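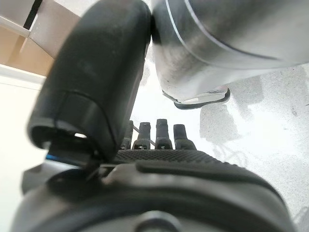 About Ustex

We make small parts, and we love making them. Pegs, pins, spacers, sleeves, end rims, round metal housings in two sections that have to meet in one clean line all the way around. If you have ever put something together at a bench and noticed that a piece slid home with exactly the right amount of push, you already know what gets us out of bed in the morning.

Ustex started in a rented bay on Drondham Road in Eltelstead, with one lathe, a secondhand saw and an order for 200 locating pegs. The customer wanted them in a week. We got them out in nine days, and they were kind enough to come back (they still do, and they still bring up the nine days). Today we have the whole building, including the old loading dock, which is now where we do finishing and inspection. It gets wonderful light in the afternoon and is freezing in January.

What we make

Most of our work falls into two families. The first is pegs and posts: rounded tips, blunt tips, slim necks on wide bases, tall ones, short ones and plenty of oddballs. The second is cylindrical housings and covers, usually in brushed metal, along with the rims and inserts that close them off at the ends. We do runs as small as 5 pieces, and we never mind a customer who isn't sure yet what they need. Send us a drawing, a sketch on graph paper or the worn-out original in a padded envelope. We have worked from all of them!

Our pattern shelves now hold 2793 different parts, every one tagged and kept. When someone calls about a post we made years ago, we can usually walk over and pick up the sample while they're still on the phone. It's a bit of a museum back there, and visitors tend to lose half an hour in it.

How we like to work

We check fits by hand as well as by gauge. Numbers matter a great deal, and every part leaves with its measurements written up, but a gauge won't tell you that a seam feels scratchy under your thumb or that a peg tip catches a little on the way in. So we try things. We put the peg in the hole and take it out again, we turn the sleeve, we run a finger along the joint. New people on the floor spend their first weeks doing mostly this, and it's a joy to see when the feel of it clicks for them.

On finishes, we lean toward brushed and satin surfaces for anything that will be handled a lot. A mirror polish looks terrific on the day it ships and picks up every little mark afterward. We'll happily do it if you want it — we'll just mention the marks first.

The Vainio set

A few years ago we put together a practice set for people learning bench assembly: pegs in several heights, blocks to seat them in, a handful of sleeves and rims, all in one sturdy tray. We named it Vainio. There are roughly 238 of them out in classrooms and training rooms now, and the letters we get about them are pinned up next to the coffee maker. If you lose a peg, write to us with the number stamped on the tray and we'll send a replacement at no charge.

Come and see us

We're open to visitors on weekday mornings, apart from the first two weeks of August, when we shut down to clean, repaint and move everything we said we would move last year. Please wear closed shoes. Park on the Drondham Road side and use the green door — the front bell has been broken for a while.

Page last updated Thursday, July 14, 2022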